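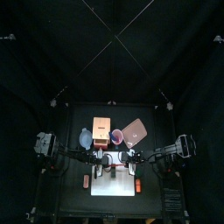
In Favor of Eating the Same Dinner

When I moved to Nondlow I learned a question which I had never heard at home. People at work asked me, usually in the afternoon, "What are you making tonight?" I did not understand at first that this was friendly talk. I thought perhaps there was a problem with my lunch. I answered "lentils," and the next day I answered "lentils" again, and after one week I could see that my colleagues were a little worried for me.

In the town where I grew up, dinner was decided before I was born. We had lentils with onions on most evenings, soup with potatoes when it was cold, and fish when somebody came back from the coast with fish. My grandmother owned one cookbook, from which she made one cake. I do not say this to make you feel sorry for us. We ate well and we ate at seven.

I want to argue that repeating dinner is a good way to live, and that the modern wish for variety every evening has made many people tired and a few people ashamed.

For three months I tried to live the other way. I paid for a meal planning service called Laster, which promised me that I would never eat the same dish twice in one season. Each week it sent a list and I carried the list to Hollenstein, the big supermarket by the bus station. I remember one recipe that wanted a spoon of tamarind paste, and another that wanted half of a fennel. What happens to the other half of the fennel? The recipe had no interest in this question. In my refrigerator there was soon a small cemetery of half things.

The food was often good. I must be fair. A dish with eggplant and walnuts was so good that I wanted it again the next evening, but the next evening was already planned. I think this was the moment when I began to doubt. If a dinner pleases you, why should you be sent away from it?

When you cook a dish one time, you are following orders. You read a line, you do the line, you read again with wet hands. When you cook it for the tenth time, you begin to notice how the onion smells shortly before it is ready, and you know that the salt should come later than the book says. I have cooked my lentils perhaps 300 times, and I still change small things. Last winter I started to put in the vinegar at the end, off the heat, and it is a better dish now. With Laster I cooked 86 recipes and I could not make one of them today without the paper.

My friends have objections, and some of them are serious. The first is health. They say the body needs many different foods, and I believe them. But the same dinner does not mean the same lunch, the same fruit or the same breakfast. Also my lentils are not always with the same vegetable. In summer there are tomatoes and in winter there is cabbage.

The second objection is children. A friend told me that a child who eats five dishes will grow up afraid of food. I can only report from my own family. We were four children with a very short menu, and all of us eat everything now. I remember how exciting it was to eat in another house, where the soup was a different color. Maybe a plain routine at home leaves the curiosity alive for other places.

The third objection is that I am boring. To this I have no good defense. I am 31 years in this country and people have stopped to ask what I am making tonight, and I confess that sometimes I miss the question.

There is one more matter, and it is money. A household that cooks few dishes buys few things, and buys them in large bags. I know the price of lentils in every shop in Nondlow. At the Fekadeo market, where I go in the morning before it gets crowded, the woman at the dry goods stand starts to fill my bag when she sees me at the door. Someone with a new list each week can't have this, and pays more, and throws more away.

I do not ask anybody to eat lentils. Choose something you like and can cook when you have a headache. Make it on Monday evenings if you need a rule, or on four evenings if you are brave like me. Keep the complicated recipes for when guests come, or for a rainy afternoon when chopping is a pleasure.

As for the eggplant with walnuts, I have asked a colleague who also had the service if she kept the recipe. She is looking for it. If she finds it, I will cook it for a month.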